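When a Robot Comes to Work

How a warehouse changes when machines do some of the picking

Ages 9 to 12

Suppose you order a stuffed animal, a water bottle and a pack of stickers from an online store. You click a button, and a few days later a box shows up at your door. Somebody, or something, had to find those three things, take them off a shelf and put them in that box.

For a long time, it was always a somebody. Now it is sometimes a robot.

This page is about one warehouse, called Simden, and what happened there after robots started to help. A warehouse is a very large building where things are kept until people buy them. Simden sends out toys, bath things, craft supplies and small stuff for the kitchen. Over 2,000 different kinds of items are stored there.

What is automation?

Automation means getting a machine to do a job, or part of a job, with little help from a person. You see it every day. A dishwasher is automation. So is a door that slides open when you walk up to it, and so is a traffic light.

A robot is one kind of automated machine. Most robots have three main things. They have a way to sense what is near them, such as a camera. They have a computer that decides what to do. And they have parts that move.

Many robots that work in factories and warehouses do not look like people at all. They look like one big arm. The arm has joints, a bit like your shoulder, elbow and wrist. On the end there is a tool. A robot that paints cars has a sprayer. A robot that picks things up often has a gripper, which opens and closes like your thumb and finger.

The old way of working at Simden

Before the robots, every order was picked by hand. A worker called a picker got a list, took a cart and walked to the shelves. The picker found each item, put it in the cart and walked on to the next one. In one shift a picker might walk as far as you would on a very long hike.

Then the cart went to the packing tables. Packers checked each order, chose a box, taped it shut and put a label on it.

Pickers got to know the building well. They knew which shelf had the puzzles and which boxes of glitter always leaked. But they also had sore feet. Some had sore backs too, from bending down to the low shelves again and again. January was a hard month, when all the gifts people didn't want came back and had to be sorted and put away.

The new way

In the new part of the building, the shelves come to the people. Low, flat machines slide under the shelves, lift them up and drive them to the picking area. A company named Zelard makes the software that tells each machine where to go, so that two of them don't try to use the same aisle.

In the picking area, things are tipped into bins. A robot arm reaches into a bin, grabs one item and sets it on a belt. The belt takes it to the packing tables, where people check the orders just as they did before.

The warehouse did not change all at once. The first robot arm worked alone for 102 days while everyone watched how it did. After that, more were added.

Why is picking things up so hard?

You can reach into a messy toy box and pull out the thing you want without thinking much. You may not even need to look. For a robot, this is one of the hardest jobs there is.

First, the robot has to work out where one thing ends and the next one starts. If a blue cup is lying on a blue towel, a camera may see one large blue blob.

Then there are things you can see through. Clear plastic bends light and lets the color behind it show. A robot's camera may get the shape wrong, or may miss the item completely.

Soft things are tricky in another way. A block stays the same shape when you squeeze it. A plush toy squashes, and it never lies in a bin the same way twice. A bag of cotton balls is even worse.

Last, the robot has to know how hard to squeeze. If it doesn't squeeze enough, the item drops. If it squeezes too much, the item may be crushed. Your fingers have thousands of tiny sensors in the skin that tell you this right away. Most grippers have far fewer, and some have none.

How does a robot get better at it?

Robots get better with practice, but it isn't quite like you practicing the piano. People called robot engineers set up a bin with different things in it and let the arm try to pick them up. A computer saves what the camera saw, how the gripper moved and whether the item was picked up. After lots of tries, the computer can find patterns. It may find, for example, that bottles should be held by the middle and not by the cap.

At a company called Mahmoudi, a team of engineers keeps a big list of practice items. The list had 1,013 items on it the last time it was printed. There are soft ones, shiny ones, round ones that roll away and flat ones that are hard to get a finger under. The engineers choose a handful, put them in a bin, run the robot and then mix them up again.

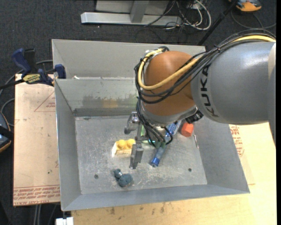
Written by the Work and Machines desk, Predberg Young Readers
Posted September 24, 2024

Look at the gripper in the picture. It is the gray part with two fingers, and it is open. Close to it is a yellow and white item that looks like a toy. A small plush toy and a see-through blue tube or bottle are in the bin too, so there are soft shapes and see-through shapes for the robot to deal with. The cables wrapped over the arm bend along with it when it moves. In most robots like this one, cables carry power and signals between the parts.

What changed for the people?

This is the question most of our readers send in. Do robots take people's jobs?

The true answer is that it is different in every workplace. In some places, a company buys machines and then needs fewer workers. That can be very hard for families and for towns. In other places, people keep working but do different things. Often it is a bit of both.

At Simden, 100 people worked as pickers before the new system. Many of them still pick by hand, in the part of the building where big or breakable items are kept. Others moved to new jobs. A few decided to leave and work somewhere else, and the company did not hire new pickers to take their places.

Some of the new jobs are these:

Robot helper. When an arm gets stuck or drops something, a light comes on. The helper stops the arm, fixes the problem and starts it up again. Helpers have to learn the safety rules before they can do this.

Repair worker. Machines wear out. Belts slip, cables rub and gripper pads get smooth. Repair workers check the parts and change the old ones.

Item checker. When a new kind of item arrives, the checker weighs it, measures it and decides if a robot can pick it or if it should go to a person.

Most of the people in these jobs used to be pickers. They had to take classes, and they were paid for the time they spent in class. Some liked the change. They walk less, and their backs feel better. Others miss the old job. They liked moving around and talking with friends in the aisles, and the robot area is noisy. One worker told us that standing in one place all day made her legs more tired than walking did.

Staying safe

A big robot arm is strong and can move very fast. Unless it has been made to notice people, it may not know that somebody is standing there. For that reason there are fences around the arms at Simden. If a person opens the gate, the power to the arm is cut and it stops. There are also large red buttons that anyone can push – even a visitor – if something looks wrong.

What people still do better

People are good at surprises. If a bottle of bubble bath has leaked all over a bin, a person sees the mess, gets a cloth and cleans up. The robot may go on trying to pick up a slippery bottle. People also notice when a toy has a ripped seam, or when an order seems odd, such as 40 left-hand gloves and no right-hand ones.

Robots are good at doing the same thing many times without getting bored or tired. They can work at night, and they don't mind the cold.

Words to know

Automation: using machines to do work with little help from people
Gripper: the part of a robot that grabs and holds things
Joint: a place where two parts meet and can move
Sensor: a part that measures something, such as light, heat or how hard something is pressing
Shift: the hours a person works in one day

Try it yourself

Put on a pair of thick winter gloves. Ask a friend to fill a shoebox with small things from around the house, some hard and some soft. Close one eye and use only your thumb and one finger to take the things out, one at a time. Which were easy to grab? Which ones slipped? Write down what you found, then try again with the box shaken up.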